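Vie pratique | Consommation
Lecture : 2 min

Sacs plastique : Skingate ferme le robinet, les paniers reviennent

Fini le sac à la caisse. L'épicerie Skingate n'en donne plus depuis octobre, et les clients ressortent ce qui traîne à la maison - cabas, paniers, bassines parfois. Sur les trois premières semaines, 1 089 passages en caisse, 302 avec un contenant apporté par le client. Pas énorme, mais la gérante, Beatrice Mrema, s'attendait à pire.

Reste le stock des placards. Chacun a son sac de sacs, sous l'évier ou derrière la porte. L'atelier Fokach propose de les réutiliser jusqu'à l'usure, puis de passer au panier rigide : ça se rince, ça s'empile, et les fruits arrivent entiers. Séance gratuite, inscription sur place.

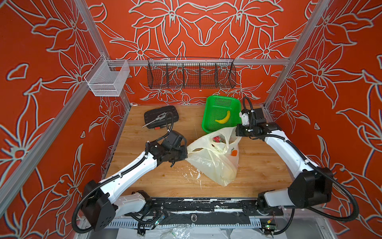

Pour Eleri Lloyd, le panier c'est très bien pour les bananes, beaucoup moins pour cinq kilos de pommes de terre à monter au quatrième. Elle garde donc ses vieux sacs, pliés en triangle au fond de la poche, et compte bien les finir.

Même son de cloche chez d'autres habitués, qui réclament une consigne. Skingate y réflechit : panier prêté contre 3 euros, rendus au retour. Le modèle n'est pas choisi, plastique ou grillage, et le fournisseur non plus. Décision avant les fêtes, normalement. En attendant des cartons vides sont laissé à l'entrée, servez-vous.

À lire aussi
- Vestato : 113 manteaux collectés en un mois
- Compost : les bacs de la rue Poon déplacés
- Conserver ses fruits sans frigo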